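Reviews > Deployment and Release Tools

Hilley 5 review: staged releases for small teams

Hilley is a release tool that sits between your build server and your machines. You hand it a finished package, tell it which group of servers to put it on, and it moves the package through that group in batches. I have used version 5 on a production system since September, after two years of doing the same job with shell scripts. The system is a booking application with a web tier, a queue worker and one database, so this is a review from the small end of the scale.

Setup

Installation is a single binary on the control machine and an agent on each server. The agent talks outbound only, so I did not have to open any ports. The config file is YAML, and the shortest one that works is nine lines. Mine has grown to 258 lines, mostly health checks and the list of environment variables that differ between staging and production.

The installer does not create its own service user. If you run it as root and forget to change the owner of the state directory afterward, the first deployment works and the second one fails with a permissions error that names the wrong file. The manual mentions this on the upgrade page but not on the install page.

Batches and health checks

You can set the batch size as a fixed number or a percentage. With a percentage, Hilley rounds down, and if that comes to zero it uses one. Between batches it waits for every server in the batch to pass its check a set number of times in a row. The default is three passes, ten seconds apart. I raised it to five for the web tier, where the application answers its first requests before the cache is ready.

A failed check stops the rollout and leaves the finished batches on the new version. If you want it to go back, you need to set on_fail to revert. I would have made that the default. The revert itself is quick, as the old package stays on disk until you prune it.
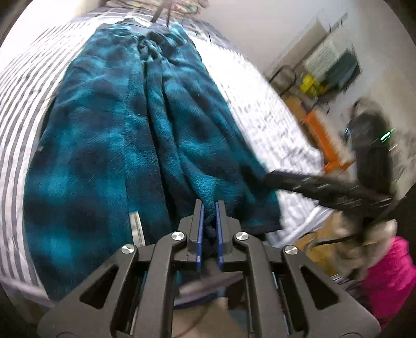
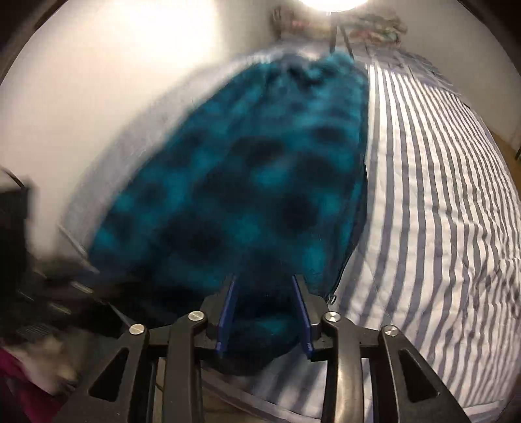
Page last changed: Tuesday, January 22, 2019

Pruning is manual unless you schedule it. I didn't, and by the end of the second month the package directory held 1,407 files. Old versions are kept unpacked, so the space goes faster than you might expect. There is a keep setting that takes a number of versions, and I now have it at four.

Logs and the dashboard

The command line output is good. Each line has the server, the step and the elapsed time, and it can be switched to JSON. One full rollout with debug logging on gave me 3,534 lines, which grep handled fine and the web dashboard did not. The dashboard loads the whole log before it shows anything, and there is no way to filter by server. I stopped opening it for anything except the deployment history.

History is the best part of the dashboard. It shows who started a release, the config that was in force at the time, and a diff against the one before. I have used that diff twice to find a changed timeout.

Compared with Bramport

I also tried Bramport on the staging servers. It does blue/green releases properly, with a second full set of servers and a traffic switch at the end. Hilley can only imitate this with two groups and a hook script that you write yourself. Bramport needs its own database, though, and its agent used more memory on our smallest servers than the queue worker did. For a team that can pay for double capacity during a release, Bramport is the better choice. For rolling batches on servers you already have, I prefer Hilley.

Problems

Hooks run with a fixed timeout of 60 seconds. A long database migration has to be started in the background and polled from a second hook.

Secrets can be read from environment variables or a file. There is no support for an outside secret store in the free edition.

Canceling a rollout from the dashboard cancels after the current batch, while Ctrl-C on the command line cancels at once. The two should behave the same way.

Verdict

Four out of five. The batch logic is sound and the agent has not crashed in daily use. I will keep it on the booking system. Check the revert setting and the keep setting before your first production release, and leave debug logging off if you plan to use the dashboard.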